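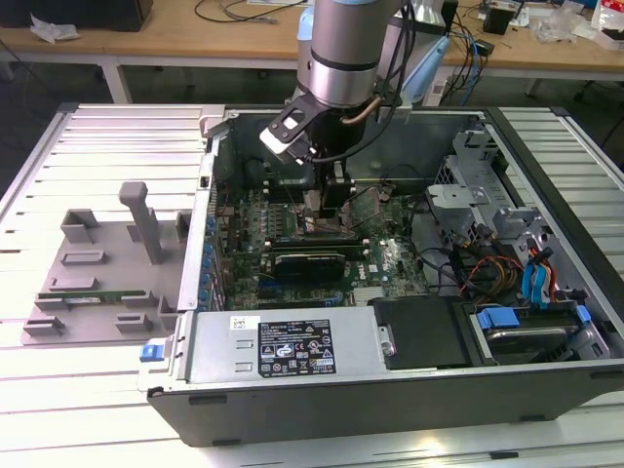
Case open on its side, power supply at the bottom, drive cage to the right of the board.

Replacing the power supply in an old office tower - will a standard unit go in, and do I need to strip the case first?

Asked in: Desktop hardware > Power and cooling
Status: answered
Tags: power supply, proprietary connector, small tower, SATA, expansion card

I have an ex-office desktop tower which I want to keep in use for a few more years as a file store and for light drawing work. It has a green motherboard, one black expansion card, a metal drive cage and a silver power supply held in along one side of the case. A photo is at the top of the post.

The fault is as follows. From cold, the machine starts normally. After it has been running for a while it switches off without warning, as if the mains had been pulled. There is no blue screen and no shutdown message. The event log only records that the previous shutdown was unexpected. If I press the power button straight away, nothing happens. If I leave it for 10 minutes it starts again.

What I have done so far:

Swapped the mains lead and the wall socket. No change.

Run a memory test overnight. No errors.

Watched the processor temperature up to the moment it went off. It never went above 62 degrees.

Taken out the expansion card and run on the onboard graphics. It stayed up for longer, but went off in the end.

From this I think the power supply is failing when warm. I have a spare Rernholm unit from another build, ordinary ATX size, with a 24-pin main connector. Before I start I would like to know:

First, is it likely to fit? I have read that office machines often use their own size and their own plugs.

Second, do the drive cage and the expansion card have to come out before the supply can be removed? The red, orange and yellow wires come down beside the cage and I cannot tell whether they will pull through with everything in place.

Third, there is a blue latch on the power supply end of the case. Is that all that holds it, or are there screws as well?

I have a magnetic screwdriver, a multimeter and a wrist strap. I do not have a supply tester.

Edit: someone asked in a comment whether the capacitors on the board are swollen. The row of blue ones by the slot covers looks flat on top to me. I have not checked under the fan shroud.

3 answers

Answer 1 (accepted)
Ognjen Vasić

Your diagnosis is reasonable. A supply that cuts out warm, refuses to restart and then recovers after a rest is usually tripping its own thermal or over-current protection. Two other things can produce the same symptom: a blocked or stopped fan in the supply, and a short that appears when something in the case expands. Check the fan first. With the machine running, hold a strip of tissue by the rear grille. If it does not move, you have the cause and you need a new supply regardless. Do not open the supply to change the fan. The capacitors inside hold a charge after the mains is removed.

On your three questions.

Fit. Do not assume it. You need to compare four things between the old unit and the Rernholm:

1. Outside dimensions. A standard ATX supply is 150 mm wide and 86 mm high. The depth varies, 140 mm being common. Measure the old one and also measure the free space behind it, since modular units need room for the plugs.

2. Screw positions on the rear face. The four holes on an ATX unit are not symmetrical. If the case uses a different pattern, the supply can be pushed in but not fixed.

3. The main connector. Count the pins with the plug out of the board. 24 pins in two rows of 12 is promising but not proof, because some makers have used the standard shell with a different pin order. If it is six, eight, 10 or 14 pins it is proprietary and you will need either the correct supply or an adapter made for that board.

4. The processor connector. Usually four or eight pins, near the socket.

The black label on top of the supply will give the maker's part number and the output table. Write both down. The output table matters more than the total wattage. If the label lists only 12 V outputs and has no 3.3 V or 5 V line, the board makes its own lower voltages and a standard supply must not be connected directly. The orange and red wires in your picture suggest yours has the older arrangement, since by convention orange is 3.3 V, red is 5 V and yellow is 12 V. Confirm it from the label. Wire colours are a convention and some makers ignore them.

To check the pin order, use the multimeter on the old supply while it still works. Leave the main plug in the board, put the black probe on bare chassis metal and slide the red probe down the back of each wire in turn. Compare the readings with a published ATX pin chart. It takes a quarter of an hour and is the only step that will protect the board from a wiring difference.

Stripping the case. I cannot tell from one photo how the cage is fixed. On many cases of this type it either lifts out or swings up on a hinge once a clip is released. Look for a clip before you look for screws. My order of work would be:

1. Shut down, switch off at the wall, remove the mains lead. Hold the power button in for a few seconds to drain what is left.

2. Lay the case flat, open side up, as you have it.

3. Photograph every plug before touching it.

4. Disconnect the SATA data cables at the drive end and fold them out of the way. Then the drive power plugs.

5. Disconnect the main plug. Squeeze the catch and rock it along its length. Do not pull on the wires.

6. Disconnect the processor plug.

7. Free the bundle from any ties or hooks along the cage. If it now lies loose, leave the cage where it is.

8. Remove the fixings and slide the supply out.

The expansion card can probably stay. I would only take it out if the old plugs snag on it as they come past, or if it has a power lead of its own.

Latch. On the machines I have worked on, a latch of that kind releases the supply after the rear screws have come out. Check the outside rear of the case for screws, normally three or four. If there are none, the latch may be the only fixing. Press it and try to slide the supply towards the middle of the case. If it will not move with light pressure, stop and look for a tab in the floor of the case. Do not lever it.

Before fitting the new one, run it for a short while with only the board, the processor and one stick of memory. Add the drives afterwards, then the card. If it cuts out again at any stage, the supply was not the fault.

Comments on this answer

Asker: Thank you. The tissue does move, but weakly. The main plug is 24-pin. I will do the meter readings at the weekend and report back.

Ognjen Vasić: Weak airflow may only be dust. Blow it out through the grille with the mains off before you buy or fit anything. Stop the fan blades from spinning while you do it.

Asker: Blown out. A good deal of dust came away. It ran for 90 minutes and then went off again, so it is better but not cured. The readings on the main plug match the chart on every pin. The 5 V line reads 4.71 V when warm.

Ognjen Vasić: The limit for that line is 4.75 V, so it is out of tolerance. Replace the supply.

Asker: Done. The old unit measures the same width and height as the Rernholm and the screw holes agree. The cage stayed in. The expansion card had to come out for a moment so the main plug could get past it. The machine has been on for two days.

Answer 2

I had the same fault on a Proltero tower last November and bought an adapter lead from Stestetti instead of the maker's own supply. The lead was fine. The trouble was length. The processor wire on my new supply was too short to go round the edge of the board, so it had to run straight across the middle and touched the card. I bought an extension and that settled it. Measure the cable run before you order anything. Use a piece of string laid where the wire has to go, and add 2 cm at each end for the bend into the plug.

Also, if your old supply has a sticker with a QR code on it, scan it before you throw the thing away. Mine brought up the service part number, and I could have used it to buy the correct replacement second-hand for less than I paid for the adapter and the extension together.

I do not know about the latch. Mine had screws only.

Comments on this answer

pelham_bench: An extension adds another joint in the line. Not a problem on a low-power machine, but push both halves in until the catch clicks. A half-seated processor plug gets hot.

Answer 3

Check the capacitors. It is always the capacitors on machines of this age. Otherwise just put a bigger supply in, 750 W or more, and it will stop tripping. I have used Akanda ones for years.

Comments on this answer

Ognjen Vasić: Capacitors are worth a look. The wattage is not the issue. A supply rated well above the load gives no benefit here, and the larger units are often deeper and would meet the drive bay.

pelham_bench: Agreed on depth. I have seen one forced in so that it pressed on the drive connectors. The drive dropped out whenever the case was moved.

Asker: The new one is 450 W and has not tripped. I looked under the fan shroud while the case was open and the capacitors there are flat as well.

Related questions

Which wires on a 24-pin plug carry standby power?
Power supply fan runs but the computer will not start
Removing a hard drive from a blue plastic carrier
Can SATA data cables be reused in a newer case?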